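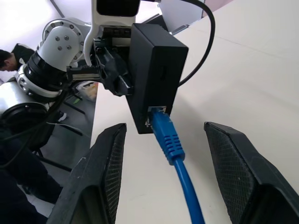 Eusebio Zapata and Yeison Escobar
The Tellora Household Words Project, Skomolbridge
Revised version received June 19, 2023

4. Naming the box: what households say

We now come to the part of the study we had most looked forward to. The earlier sections dealt with the survey area and with older words for household fittings, such as the many local names for the fuse board and the stopcock. This one deals with a much younger set of things: the small boxes that bring the internet into a home and pass it on from room to room. They have been in most houses for less than one generation, they arrive with printed names on their leaflets, and still the people of Skomolbridge and Clekwood have managed to call them by a wonderful spread of words.

We spoke to 143 households across the two places. In each we asked one person to show us how the internet got into the house and where it went after that, and we let them talk. We took care not to say "router", "modem" or "hub" until the person we were talking to had said one of them first. This is an old trick in dialect work and it served us very well. A speaker who is handed a word will usually hand it back, and we wanted the words that come out when someone is on their knees behind a sofa, pointing.

The talks gave us 408 separate naming events, by which we mean any moment when a speaker used a noun or a noun phrase for a piece of network equipment. A speaker who said "the box" three times in a row about the same thing was counted once. A speaker who said "the box" and then "the little internet" was counted twice, and this happened often enough to make us very happy.

4.1 "Box" and its family

Of the 408 naming events, 277 used the word "box", either bare or with something in front of it. We had expected "box" to do well, but we had not expected it to do so well among younger speakers, who know the trade words perfectly and can give them when asked. One Clekwood sixth-former used "router" in talking about the one at her school and "the box" for the one at home, and kept to this without a slip for the whole visit. To her, we think, "router" is what a thing is called when it belongs to an organisation.

What goes in front of "box" is where the fun starts. Speakers told us about the wifi box, the phone box (with no sense that this might mean something else), the wall box, the man's box, the box-box, the upstairs box and the good box. The last of these came from a home with two, where the other was simply "the other one". "The man's box" had us puzzled until we heard it in several kitchens in Skomolbridge. It means the one that the engineer fitted and that the household does not feel free to move. It stands against "our box", which was bought in a shop and may be moved, dusted, switched off at night and shouted at.

This split between the fitted thing and the bought thing runs right through our material, and it matches what we found for gas and water fittings in section 3. There, too, people drew a line between what had come with the house and what they had brought into it, and they used different words on either side of that line even where the two objects did much the same work. We find it a lovely result that a line first drawn around stopcocks should turn up again around broadband.

Size matters less than we had thought it would. We had supposed that small boxes would be given small words, and there are some: "boxlet", "the titch", "the little feller". But several large pieces were also "little", and "little" in these talks seems to carry fondness, or a wish not to make a fuss, more than it says anything about centimetres. Speakers in Clekwood used it more freely than those in Skomolbridge, and older women in both places used it most of all.

Colour was hardly used at all. Much of this equipment is black or white, and a colour word does little to pick one piece out from the next when three of them share a shelf. The cables are another matter. "The blue", "the yellow" and "the grey one" were all used for cables without the noun, as in "you want to pull the blue out and count to ten". The noun drops away so easily that one speaker, asked what the blue was, answered "it's the blue", with great patience.

4.2 Talking about the sockets

The openings in the equipment gave us some of the best words in the whole collection. The trade calls them ports, and the common kind, which takes a cable with a clip, is usually known as an RJ45. No speaker used "RJ45" before we did. A few said "port". Most said "hole", "socket", "plughole", "slot" or "the clicky one", and the last of these seems to us far better than the official name. It tells you what the plug does and it tells you how you will know when it has gone in.

Where a box has more than one such opening, speakers have to find a way of telling them apart, and this is where words for place come in. On a box with its openings side by side, people said left and right, or counted along from the end nearest the power lead. On a box with one opening over the other (Figure 1), they said top and bottom, or upper and lower, or in one Skomolbridge house "upstairs and downstairs", which caused a short muddle as the box in question was itself upstairs. Several people spoke of the top opening as the "in" and the bottom one as the "out", and held this to be true of every box they had met. Others held the reverse just as firmly.

Figure 1. Two RJ45 ports, one above the other, on the front of a small black box.

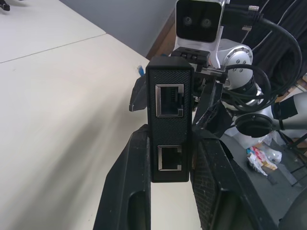
4.3 Who names, and who follows

In most homes one person's word wins. We had read about this in studies of family talk, and it was a pleasure to watch it at work. The winning word tends to belong to whoever deals with the equipment when it stops working, and the rest of the household take it up even when they have a word of their own from work or school. In 20 homes we were able to talk to three generations together, and in nearly all of them the grandparents were using a term that had come up from below.

The exceptions were a treat. In one Clekwood farmhouse the whole family, down to a boy of six, called the main router "Chávez". The grandfather had given it the name years earlier after a surname printed on the packing label, and it had outlived the box it was given to. The present router is its third owner. The boy believed that all routers were called this and had said so to his teacher. We met other names of the same kind – a handful of first names, one ship, two dogs – but no other that had been handed down so steadily.

Names of this kind behave differently in a sentence. Speakers who said "the box" used "it", and the box "goes off", "drops out" or "packs up". Speakers who used a name were much more likely to give it moods. It sulks, it has had enough, it does not like the rain. We are aware that people talk this way about cars and boilers too, and we would love to see a full study that puts all three side by side.

Children are also where we heard new words being made. Roughly half of the homes with children under ten gave us at least one form we had not met before. Some are slips that the family has kept out of affection, such as "rooter" said with a farmyard sense, or "the wifey". Others are built with real care. A girl of seven explained that the thing on the landing was a "passer", as it got the internet from downstairs and passed it to her brother. That is as good a short account of a repeater as we have read anywhere.

4.4 Words for wired and wireless

One last group of words deserves space. We asked each speaker how they would describe a computer joined up by a cable and one that was not. 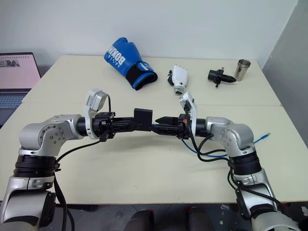
The answers were so rich that we have only begun to sort them. For the first, people said wired, plugged, straight in, on the lead, on the string, and (from a retired bus driver) "on the rails". For the second they said wireless, on the wifi, loose, off the lead and "just in the air". Dog-walking seems to lie behind a good many of these pairs, and "off the lead" was used in Skomolbridge with no sign that the speaker was making a joke.

"Wireless" itself is having a second life. For our oldest speakers it still means a radio set first, and they tended to step around it when talking about the internet, saying "the wifi" in full confidence instead. Speakers in their forties and fifties used "wireless" for the internet and had to stop and think about the radio sense. The youngest hardly used it for either. A word that has changed its meaning within one street, and can be heard in both senses over one garden fence, is a rare find for people in our line of work.

We went back to a few homes in May to check our notes on this point, and came away with more to add. A couple who had both said "plugged" on the first visit now disagreed about it. She used it only for the electric, and wanted "clicked" for the network cable, so that a computer could be plugged and clicked, plugged and loose, or neither. He thought this was going too far. By the end of the visit he had used "clicked" twice himself, and both uses are in the collection under his name.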